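**Does the order you stack things in matter when teaching by demonstration? (toy burger task)**

Asked by Salamatu Boateng

Hello all, and apologies in advance for the length of this, I never learned to write a short question.

I've joined a small project where we teach a two-armed setup to build a toy burger by showing it how, over and over, with a person driving the arms. The method is plain imitation: record the demonstrations, train a policy on them, then let it have a go by itself. We have 900 demonstrations so far, and the finished policy gets through 32 out of 48 test runs, which I was rather pleased with until I looked at where the other 16 went wrong. Almost all of them stall halfway up the burger. The bun goes down nicely, the lettuce goes down nicely, and then the arm hovers between two ingredients as if it can't make up its mind, poor thing.

Four of us recorded the demonstrations and we were never told a fixed order beyond "bun first". I'm fairly sure I always did tomato before patty, and I know at least one person did it the other way about. Could that be enough to cause the hovering? Or is it more likely that I simply need more data? My supervisor leans towards more data, and I'd love to know before I spend the whole of April driving arms.

The bench is laid out the same way every time, with the buns on one side, patties and tomato on the other, lettuce and cheese at the back and the tray in the middle for building on.

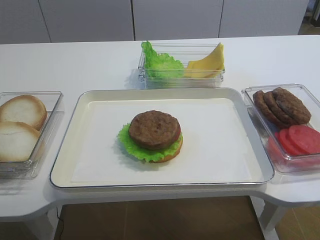
**Category: Learning from demonstration › Data collection**

You can see a partly built one on the tray there, bottom bun, lettuce and a patty, and that's very much the stage where the trouble starts. Any thoughts gratefully received.

---

**Answer from Nazma Karunaratne** (accepted)

Hello Salamatu, and welcome! I'd put my money on the ordering. We had nearly the same thing in our group on a sandwich task, which we called Grirkness for reasons lost to time.

If half your people reach right for a tomato after the lettuce and the other half go straight for a patty, then the same view of the tray has two different "correct" next moves attached to it. A simple policy trained to match the average will go for something in the middle, and the middle is thin air. There are policy types that cope much better with this (anything that can represent several possible actions and then commit to one), but even those can swap their minds from one moment to the next if you re-plan very often.

What I'd try, in this order:

1. Label your 900 by stacking order. It's a dull afternoon, but put the radio on. You only need the sequence written down, nothing fancier.
2. Train on the largest group that shares one order, and leave everything else as it is. Test with the same 48 starting layouts so that you're comparing like with like.
3. If that helps, try all the data again with the order given to the policy as an extra input. Then you needn't throw anyone's work away, which keeps the peace in the office.

One more thing to look at is how much you can see of what's already stacked. Once a patty is on top of a tomato slice there may be only a sliver of red showing at the edge, and from some angles none at all. So your policy could be looking at "patty on lettuce" and have no way of telling whether the tomato has been done. Giving it a bit of history, or simply the number of the current step, sorted that out for us.

We ended up with 1,822 demonstrations on ours, and I'd say the second half of them taught us very little until we'd fixed the order. So do step 2 before you give up your April! Kasun Karunaratne (my brother, same lab, no escaping him) wrote the labelling script and I can send it if it's any use.

---

**Answer from Ashraful Cassim**

more data. also check your gripper timing, ours was late by a few steps and it looked exactly like dithering

---

**Answer from Anwara Pathirana**

I agree with Nazma on nearly all of it, and would only add a small caution about step 2. If one person recorded most of the demonstrations in your biggest group, you'll be testing their driving style along with the order, and you won't know which one made the difference. Try to pick a similar share from each of your four people if the numbers allow, even if it makes the set smaller.

Ashraful's point on timing is worth ten minutes too. Replay one recorded demonstration straight back through the arms and watch whether the grippers close when they should.

---

*Comment from Salamatu Boateng:* Thank you all so much. Nazma, yes please to the script! I've started labelling and I've already found two of mine where I put the cheese on before the patty, with no memory of doing so.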